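Print this page
E-mail this page

Tamayo Surfaces - README

What this is

Tamayo Surfaces is a set of 336 photos of small household things lying on hard countertops and tabletops. It was put together for people who need pictures of plain objects on busy stone, where the pattern underneath is stronger than the object on top. Most of the stone is dark. A smaller part is pale, and that part was shot first.

Contents

- photos/ - 336 JPEG files
- notes.csv - one row per photo, with the kind of surface, the kind of object and the finish of the stone
- CHANGES.txt - what was dropped or relabeled

Surfaces

The surface column uses 3 values: marble, granite, other. "Marble" means the stone has clear veins. If a slab had both veins and specks it went under "other", even where the seller called it marble. The finish column is either polished or honed. Polished stone shows glare from lamps and windows. Glare was left alone, so a pale patch on a polished slab is not always part of the stone.

Objects

Objects are labeled by color and general shape first, then by use if the use is certain. A white plastic item with a short cable is "device, white, rounded" and nothing more unless Chidubem Yusuf had it in hand when the row was written. Cables and connectors do not get their own row. They belong to the object they come out of.

Known problems

White objects on brown marble are sometimes too bright to show detail on the top face. Use the side wall or the shadow to find the outline. Pale veins close to a white object have been marked as part of it by mistake in 10 rows - these are flagged "check" in notes.csv.

Changes

The first release had 376 photos. Duplicates were removed on May 3, 2022.

Contact

Labels: Chidubem Yusuf. Files and downloads: Clotilde Perrin.

Sample
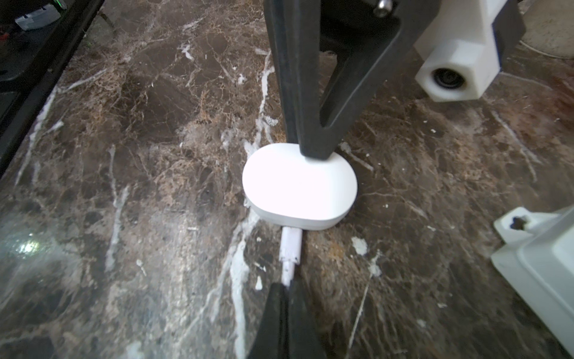

Marble, dark brown, polished. Device, white, rounded.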